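ENG 2210 Genre Fiction: The Long Mystery Series
Week 3 handout, notes for lecture + section

Housekeeping first. Readings are on reserve under 3251. Essay one is due in December, hard copy AND upload. Bring the Retley reader to section, not the old one, page numbers dont match.

1. Why series at all

Publishers like them. Readers like them. Writer gets tired around book five or six (we'll come back to this). A single mystery has to close. A series has to close and stay open, both at once. The crime gets solved, the detective's life doesn't.

Two clocks, then. Case clock = days or weeks. Life clock = years. Mark both in the margins as you read Nallidov, it's tedious but it pays off in the essay. 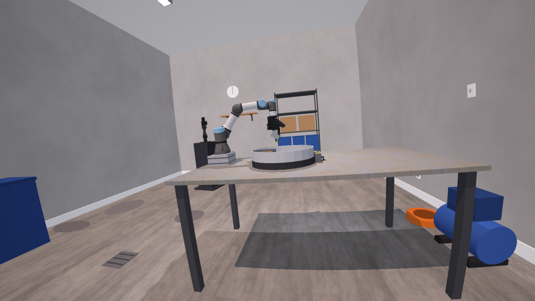 2. The small town problem

Parnosari series is set in a town too small for that many murders. How do the books cope?
- move the detective out for a book or two
- bring outsiders in
- old crimes, decades back, so the body count is spread out
- just ignore it. Works more often than you'd think

Look at the opening 50 pages of the first Parnosari book. Who gets a name, who only gets a job? The killer is nearly always someone with a name and a bit too little to do.

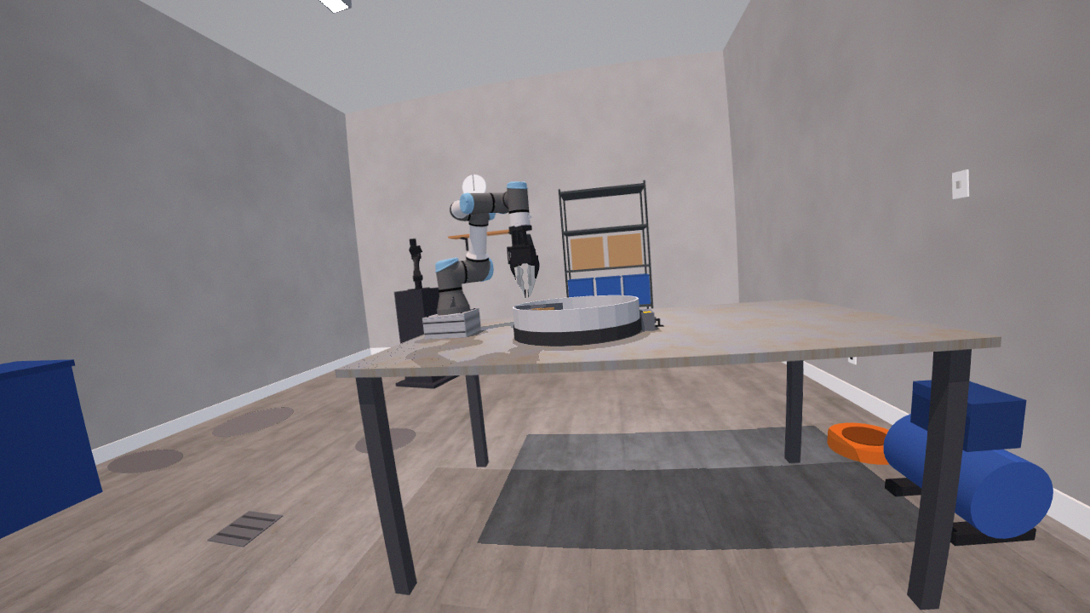
Juhász objects that this puts far too much weight on the puzzle, and that most people rereading a series already know who did it and come back for the kitchen-table chapters. Fair point. Use it or argue with it, but dont skip it.

3. Narrator and fair play

First person past is the default in our reading list. What it buys you: voice, jokes, a narrator who can be wrong. What it costs: she has to be in the room, or someone has to tell her. Watch for overheard phone calls. There are a lot.

Fair play = reader gets the clue when the detective does. Hiding a clue in a list is fair. Leaving it out is not. Hiding it in a joke, we'll discuss.

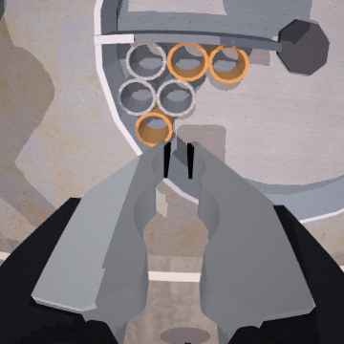 Retley's intro says the later books get looser about this, and I mostly agree, though the fourth one is tighter then people remember. Compare the two confession chapters. In one the narrator works it out a page before we're told, in the other we all find out together.

For section
- one page, typed, on a clue you missed
- where was it, what was sitting next to it
- no plot summary please

Next week: screen adaptations, and what happens to a first person narrator when there's no narrator. Read chapters one to four.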